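4. Routing the arm cable and checking the views

Do this section after the arm is bolted down and before you load any program. Allow 15 minutes. You need one cable tie and a plate in its stand.

4.1 Cable

1. Press the stop button and wait for the joints to lock.
2. Lay the cable along the arm and fasten it to the white link with the tie. Leave a loose loop at the elbow.
3. Turn the wrist by hand through its full range. The cable must not pull tight at either end.

Caution: Do not run the cable over the joint bands. It will wear through.

4.2 Views

4. Stand the plate upright near the back of the table and bring the gripper down to its top rim.
5. Save one picture from the room camera.
6. Raise the arm, set a bowl on the table and save one picture from the wrist camera.
7. Open both pictures in Omarari, page 2.
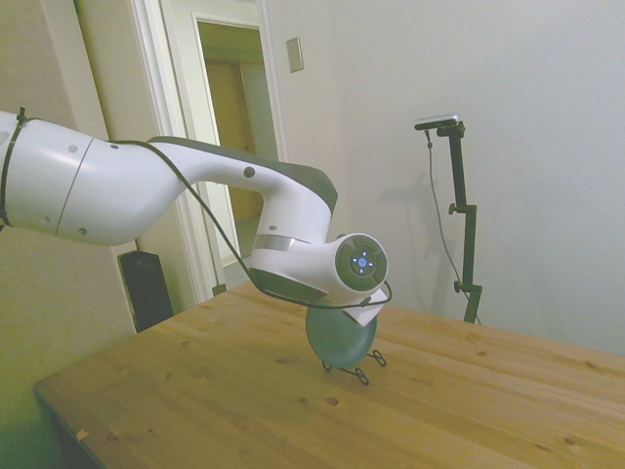 Room camera: gripper at the plate rim, cable draped past the elbow.
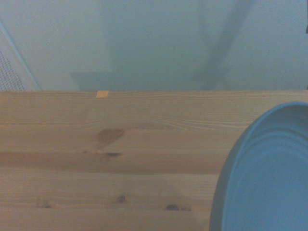

8. Check that the far edge of the table runs close to level in the wrist view. If it slopes, loosen the two bracket screws, straighten the camera and save again.
9. Enter 1235 in the set-up field to store both views.

Note: If the table is moved later, repeat steps 4 to 9. The cable can stay as it is.

4.3 Monthly check

Look over the tie and the loop. Replace a tie that has gone stiff or cracked, and write the change in the cell log.

Section revised 5 May 2023, Jonatan Dalen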